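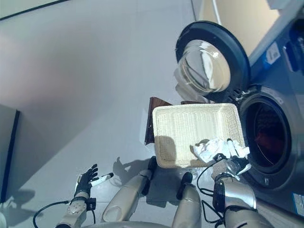 Ticket: laundry room, front loader, grey marks on whites
Site: Lallport
Status: Open, waiting on parts
Opened: Friday, March 21, 2025

Reported problem

Hello all, and sorry in advance for the length of this one. For the last couple of weeks we have been finding grey smudges on the white cloths and pillowcases when they come out of the big front loader. They are small marks, mostly along the hems, and they don't show at all on coloured things, so it may well have been going on for longer than we realise. There is also a stale smell when the door has been shut overnight. The machine fills, spins and drains as it should and hasn't shown any error on the panel.

What we have tried so far

First I blamed the basket, I'm afraid. We use the cream wicker one for unloading, and I wondered whether it was picking up dirt from the floor and passing it on. I gave it a good scrub in warm soapy water, let it dry by the window for a day and lined it with an old towel. The next white load still had marks, so the basket is in the clear (and looking lovely, I must say).

Next I ran an empty hot wash with soda crystals in the drum. The smell was much better for a day or two and then crept back. The marks stayed the same.

After that I went round the rubber gasket with a torch and a damp cloth. If you pull the fold towards you at the bottom there is a good deal of grey slime sitting in it, plus 2 hair grips and a shirt button. I cleaned out all I could reach, but the rubber itself feels tacky in one patch and the cloth kept coming away grey however many times I went over it.

Reply from maintenance

Thank you, that is a really helpful report. A tacky patch usually means the rubber is breaking down, and fabric softener can speed that along. Could you tell us which one you use, and whether the door is left open between washes?

Follow-up

We use the Zellon softener, a full cap every time, which I now gather is rather generous. As for the door, it was always shut after the last load because people kept catching their hips on it. We have been leaving it wide open since Monday and the smell has nearly gone — such a simple thing! I have stopped the softener altogether for now.

Reply from maintenance

Lovely, please carry on with both. We have ordered a new gasket through Condden, and they quote 10 working days. Until it is fitted:

Wipe the fold dry after the last wash of the day.
Wash whites first thing, on their own.
Check the drum for odd socks before you load, as a stray red one will give you a different sort of mark entirely.
Keep the spin at 700 for whites.

Still to do

Fit gasket. Run 4 white loads afterwards and note any marks on this ticket. I'll put the stained pillowcases to one side in case anyone wants to look at them.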